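Draft rules for robot PC teardown: who checks the checklist?

The Henbridge working group has put out its draft code of practice for robot cells that take apart and refit desktop computers. It runs to 70 pages, and 22 of its clauses start with the words "where practical." I'd like to know who decides what is practical. At the moment it's whoever owns the cell.

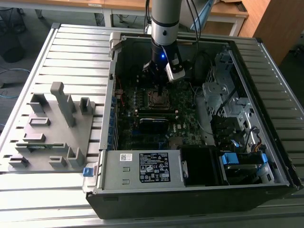 Take the clause on grip force near the processor socket. Members are asked to set a limit and write it down. No value is given, and no test either. A shop could write down any number it likes and pass. Gelach asked for a fixed ceiling in February and got a polite footnote.
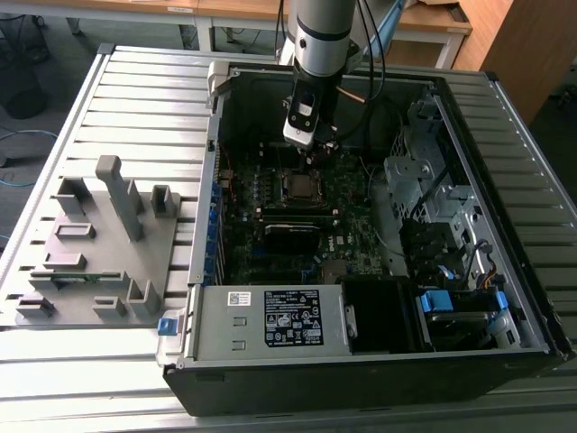 Gripper over the motherboard, tower on its side with the panel off.

The training section is thinner still. Hopkin wants 30 supervised cycles before a cell runs alone, while Firix says its own log of 2,560 cycles should count for every site it supplies. I don't buy that. A log from one bench says little about another one with a different fixture and a different case.
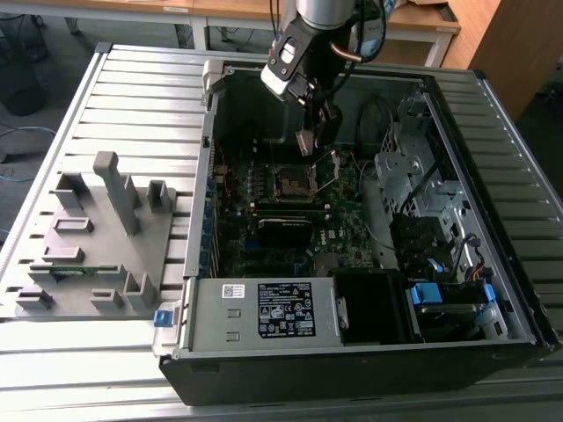 At the CPU socket, with the fixture plate to the left of the case.

Comments are open to members until the end of the month. Mine will ask for a number in the force clause and for most of the "where practical" lines to go.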